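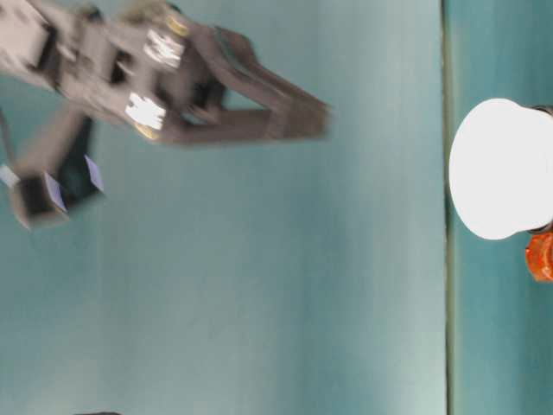
Photo: Aurel Chiriac

From: Paraschiva Lazăr
To: Gridwood neighbors list
Subject: Re: Re: Plallitz water softener, group order

Aurel Chiriac wrote:
> The rep from Plallitz was at my place for 2 hours and I came away
> impressed. Same soap, half the amount. No more scale in the kettle.
> If 6 households sign before the end of August we all get the lower
> price. He says our pipes date from 1957 and a softener will add years
> to them. Who's in?

Aurel, I'm glad you had a nice visit, but I'm not in yet.

First, the pipes. My house went up in 1957, same as yours, but the previous owners replaced most of the plumbing before I bought it. Did he look at yours or only at the date on the deed? And how does soft water add years to a pipe? I've read that a thin layer of scale can protect old metal. Maybe that's wrong – I'd like to hear it from a plumber who isn't on commission.

Second, the hardness. He tested your water with his own strips. The Testton lab will do a sample from the tap, and I'd want that number in writing before I spend 2000 on anything. My kettle gets a ring too. I boil vinegar in it and the ring goes away.

Third, the salt. Who hauls the bags? The flyer says "low upkeep" and then has a line in small print about a yearly service visit, with no price next to it. I asked by email and got the flyer again.

My cousin in Cârstea had a softener from another company. She liked it fine until the valve stuck, and then she waited most of a summer for the part.

If somebody has owned one of these for more than a year, please write to the list. Otherwise I'd let the August deadline go by and see whether the lower price is still there in the fall – I suspect it will be.

Paraschiva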